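Two Arms on a Black Cloth: A Talk With Rosângela Andrade and Aarne Pitkänen

By Rawan Sayegh

The Rillavham workshop takes up the ground floor of a building put up in 1966. It has a wood shop in the front, a sewing room, a kiln, and in the back a pale green room where members can book a bench by the month. Since June, one of those benches has belonged to Rosângela Andrade and Aarne Pitkänen, who are building a two-armed setup meant to do simple chemistry bench work. They call the project Zendow.

Andrade teaches high school chemistry. Pitkänen repaired elevators until he retired. They met in a soldering class at the workshop and found they were both shopping for the same secondhand arms.

"I wanted one arm," Andrade said. "Aarne wanted one arm. We figured out that if we put the money together we could have a pair, and then we'd have something that could hold a tube and do something to it at the same time."

The money so far comes to $709 beyond the price of the arms. Pitkänen keeps the receipts in a coffee can. Most of it went for cable, screws, two power supplies and a replacement for a gripper motor that he burned out in the first week.

"That was me," he said. "I had the current limit set wrong. I knew it was wrong and I thought I'd fix it after lunch."

I asked what is on the table when they are working. Andrade said it changes, but the basic kit stays the same: a pipette on its stand, a beaker of water, a tube rack, a box of tips, a flask. The black cloth is hers. She bought it after a long fight with glare off the old white benchtop, which she said made clear glass almost impossible for the software to find.
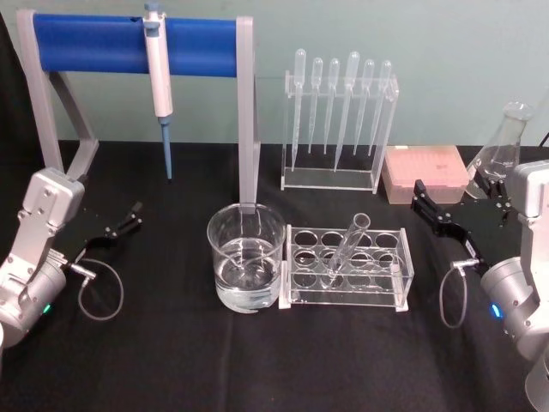

Why glass

Most people who build arms at home start with blocks or cups. I asked why they went to glassware.

"Because it's what I have," Andrade said. "I have boxes of it from school that was going to be thrown out. Some of it is chipped so I can't give it to students. And if I break a test tube, it's a test tube."

They have broken 40 of them. Andrade writes each one down in a notebook, with the time and what the arm was trying to do. Most of the entries fall into two kinds. Either the gripper closed too hard, or it let go before the tube was all the way down in the hole.

Pitkänen said the second kind took longer to solve. "The arm thinks it's at the bottom. It's at the bottom according to the numbers. But the tube is leaning on the rim of the hole, so you let go and it falls over. A person feels that without thinking. We had to teach it to push a little, wait, and check."

The check is a short routine written by Suha Haddadin, another member, who helps with the code in exchange for use of Pitkänen's drill press. It watches the motor current while the arm lowers the tube. If the current goes up too early, the arm backs off, turns its wrist a few degrees and tries again. It gets 4 tries before it stops and beeps.

"I hate the beep," Andrade said. "But I asked for it."

The cables

Both builders brought up the cables before I did. Each gripper has a thin gray one, and each is left with enough slack to make a loop. On an early version they were pulled tight and taped down.

"Looks very neat, taped," Pitkänen said. "Then you turn the wrist and it pulls the connector out. I did that three times. With elevators the traveling cable hangs in a loop, and it hangs in a loop for a reason, so I should have known better."

The loops bring their own trouble. A cable can drag across the table and take something with it, and the notebook has a few entries of that kind too. For now their rule is that nothing light goes near the front edge on either side. A filled beaker is heavy enough to stay put.

They use plain water for everything. Andrade is firm about this. No acids, no solvents, nothing she would need a hood for. The workshop's insurance would not cover it, and she said she would not want it anyway with her hands in there half the time resetting things.

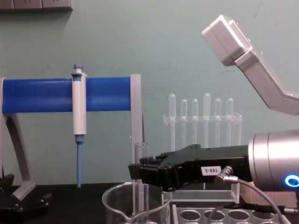
What comes next

The pipette is the next job. Picking it up off its stand is not hard, Pitkänen said, but pressing the plunger is. The grippers have two fingers and no thumb. He has drawn a bracket that would hold the pipette body while the second arm pushes down on the button from above, and he plans to cut it in aluminum once the shop's band saw is back from repair.

Andrade would like to have it moving water from a beaker to a row of tubes by the time school starts. Pitkänen would not give a date.

"She has a calendar," he said. "I have a bracket that doesn't exist yet."

Members can stop by the back room most evenings after 7. Andrade asks that visitors leave their coffee in the hall.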